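Section 4: Getting the Counter and Sink Ready for Prep

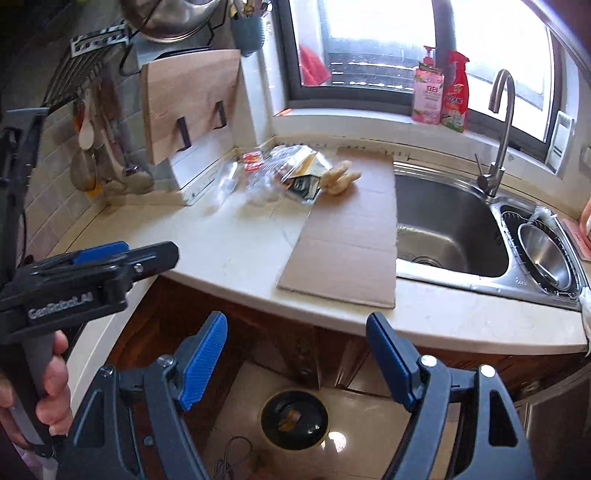 Can I set up my prep area on a countertop that isn't completely cleared?
You need one open stretch next to the sink, big enough for your board and one bowl. Everything else can stay where it lives, as long as it sits back toward the wall and you can reach the faucet without leaning over it.

This is my favorite section of the whole guide! Once the space around your sink is sorted, the rest of the Karko kitchen routine feels so much lighter, and you can get there in one evening with things you already own (a box, a cloth, a bit of dish soap).

4.1 Before you start

You will need:
- One flat piece of clean, plain cardboard, up to 33 inches long
- Dish soap and a sponge
- A metal strainer that fits your smaller basin
- A small bin or bag for scraps
- The Tazi drip tray (optional, sold separately)

Note: If you have a single basin, skip steps 7 and 8 and go to 4.4.

4.2 Clearing and covering the counter

1. Move loose bags and packets to the back of the counter. Open each one and look inside before you decide to toss it. I once threw out a perfectly good bag of dried mushrooms this way and I still think about them.

2. Wipe the stone with warm, soapy water, then with a plain damp cloth. Dry it well, right up to the rim of the sink.

3. Lay the cardboard flat in front of the sink or just beside it. It catches soil and peelings from root vegetables beautifully, and when you're done you fold it up and carry the whole mess away!

4. Put unwashed roots (ginger, carrots, beets) on the cardboard and washed ones in a bowl. Don't let the two groups mingle.

CAUTION: Cardboard is for unwashed produce only. Never put raw meat or fish on it, and keep it well away from the burners.

CAUTION: Stone can stain. Wipe up lemon juice, vinegar and turmeric right away, even if you're in the middle of something.

4.3 Setting up a double sink

5. Give the large basin to washing. Keep it free of dishes while you prep.

6. Swing the faucet over each basin in turn and check that the water lands inside both. If it splashes the counter, turn the flow down a little.

7. Set the strainer in the smaller basin. Rinsed greens and beans go straight in there to drain.

8. Lift the strainer after each batch and empty it. A full one blocks the water, and a small round basin fills faster than you'd think.

Note: The Vandon strainer holds 2,000 ml to the brim, but it drains best with 600 or 700 ml of rinsed beans in it.

4.4 Soap, sprays and sponges

9. Keep dish soap within reach of your wet hand. A windowsill behind the sink is a wonderful spot for a pump bottle.

10. Store cleaning sprays with the nozzle closed and facing away from food. Never spray while produce is out on the counter.

11. Squeeze the sponge out after every use and stand it on its edge.

4.5 The floor and lower cabinets

12. Close the lower cabinet doors before you carry anything hot or heavy. Shins will thank you!

13. If your kitchen has a floor drain, pick food bits off the cover before mopping, then lift it and rinse underneath. Once a month is plenty for most homes, a bit more often in July.

14. Move any cables off the floor before you mop, and keep them clear of the place where you stand.

4.6 A reader's variation

Hậu Đinh wrote in with a lovely change for narrow kitchens: cut the cardboard to the depth of the counter and slide it along as you work, from peeling to chopping to scraps. We tried it in the Anusby test kitchen and now do it every time. Trim the corners round so they don't catch your sleeve.

For drying and storing the strainer, go to Section 5.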